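Winter Letter from the Color Workshop: Learning to See Teal

By Flor Mamani

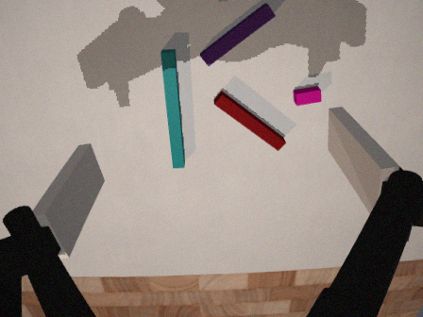

6 min read

1st January

Dear members and friends,

I wish you all a good new year. The heating in the Birano room is working again, and the winter courses begin in the second week of the month. Before the practical news I would like to write a little on a subject that many of you asked me about in the autumn: why the colors we choose at home look wrong when we put them on the wall.

I came to this question by a mistake of my own. When I moved to my apartment I painted the kitchen in a blue-green that I had loved on the card. In the shop it was fresh and a bit playful. In my kitchen, which has one window to the north, it became heavy, almost the color of a bottle. I lived with it for three years and I complained every morning. Then a friend came to dinner, stood next to the stove, and asked why I had used two different paints. It was the same paint. One part was under the lamp and the other part was under the shelf.

Since then I ask everybody who takes the beginner course to do one exercise before they open a tube. Take any object of one plain color and put it half in the shadow. A bar of teal that lies across the edge of a shadow will give you two colors with a hard line between them, a dark green-teal and a bright one, and if you try to paint it with one mixture it will look like a sticker. Paint both and it lies on the table. Most students mix the dark part by adding black. Please don't do this, or do it once and look at the result. The teal becomes dirty. A little of a warm red, or a burnt sienna, will bring it down more gently.

For walls the lesson is the same but the exercise is slower. Paint your sample on a large piece of card, not directly on the wall, where the old color will disturb your eye. Leave a white border. Then move the card. Put it beside the window, behind the door, close to the floor, and look at it in the morning and again when the lamps are on. I keep mine for a week before I decide. My husband says that a week is too long for a bathroom, and he is maybe right for the bathroom.

There is also the question of what stands next to the color. A pale table or an off-white wall looks very quiet alone, but it is never completely neutral. Most whites in the shops are a bit warm or a bit cold, and you only notice when a strong color comes near. If your white is warm, a green-blue next to it will seem stronger than on the card. If your white is cold, the same green-blue can look tired. In the house of my parents every room was white, and my mother could tell from the doorway which rooms had been painted by my father and which by my uncle, who bought the cheaper tin.

A word on names. Paint companies like to give names such as lagoon, duck, or old bottle, and the names help us to remember, but they also tell us what to feel before we look. Aoife Fitzgerald, who taught the summer group in July, covered all the names on her color cards with tape. Her students had to describe each color in their own words and then find it again the next day. They were angry with her on the first day! By the end they did not want to take the tape off. We will repeat this in the spring, and I still have the cards in my cupboard, with the tape, if somebody wants to try.

I am asked often which teal is the best one. I can't answer this, but I can say what I use. For watercolor I mix it from a phthalo green and a small quantity of a warm blue. For wall paint I bring a painted card to the shop and let them match it, and then I ask for the smallest tin first. It costs more for each liter, I know. It is still cheaper than to paint a kitchen twice – I have done the calculation, with some pain.

Now the practical news.

The beginner course starts in the Birano room and has places for up to 12 people. Please bring an old plate for mixing, two brushes that you like, and one object from home in a single plain color. It can be a cup, a toy, a book without a picture on it. Nothing shiny for the first lesson, please, as the reflections make everything more difficult.

The reading group continues with the chapter on shadows. If you have missed the earlier meetings you can still join, and you don't need to read the first chapters, which are mostly on the history of pigments and a little dry.

The Montes shelf in the library now has 1039 color cards, sorted by Aoife during the holidays. She has put the greens and the blues in separate boxes, and we had a long discussion on where the teals should go. For the moment they are with the greens. If you borrow a card, write the number in the notebook and keep it away from the sun. Two of the yellow boxes came back from the summer very faded.

The excursion to Curell is moved to the spring because of the road. We will send the new date when the bus company has answered us. Those who have already paid do not need to do anything.

Finally, the Plirkolano evening. We will look at colored glass by candlelight as in the last years, and everybody can bring a piece. Small pieces are better, there is only the one table. Soup will be served after, and if you don't eat meat please write your name on the list by the door.

With warm greetings,
Flor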